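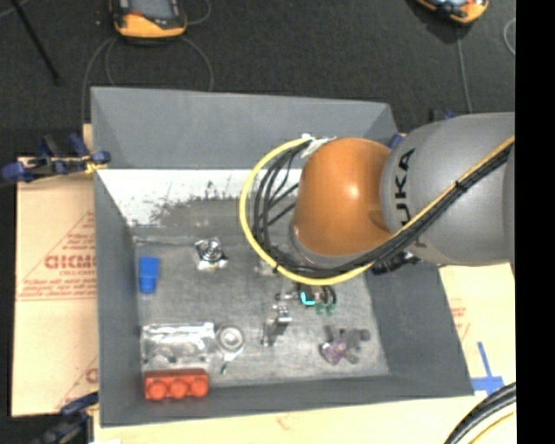 Text: Olaia Garrido, Cell Practice Group
Reviewed by Zhuoran Ding
Last updated: January

About Plellthorpe

Plellthorpe writes and maintains working rules for robotic bin picking. We test the rules in our own cells before we publish them. Our members are integrators, parts distributors and two teaching labs.

The company began as the test department of Prorkard, a packaging integrator, and became separate when other firms asked to use its internal checklists. The first checklist fit on one page. The current set is called the Lokine rules and has 8 sections.

What the rules cover

Lokine applies to single-arm cells that pick mixed, unsorted items from an open bin. It sits below the safety standards that already apply to a site and does not replace a risk assessment. Most of the text deals with daily setup:

Bin fixing. The bin is clamped or bolted to the work surface. Its position is checked against the taught frame at the start of each shift.

Cable dress. External cables on the arm are tied at fixed points, with enough slack for full wrist rotation. The loop is checked at 4 reference poses, including the lowest pick in each corner.

Item mix. A test load includes reflective, transparent and irregular items along with plain ones. Clear packaging and shiny metal account for most of the failed picks in our records, so a load without them is not accepted as a test.

Pendants. Each pendant has a marked resting place outside the reach of the arm. The enabling device is tested before any manual move.

Logging. A run is 200 pick attempts. Every attempt is recorded, including those the operator stops.

How we work

A draft rule is run in the Jiang cell, our main test cell, by an operator who did not write it. If the operator has to ask what a line means, the line goes back for rewording. Section 5 (gripper change) has been through this four times and is still marked provisional.

More than 55 sites now work to Lokine. Sites report deviations on a one-page form, and the reports are read before each revision. We do not certify equipment or rank suppliers.

Contact

Questions on wording go to Olaia Garrido. Questions on test methods and requests to visit the Jiang cell go to Zhuoran Ding. Visitors need closed shoes and eye protection.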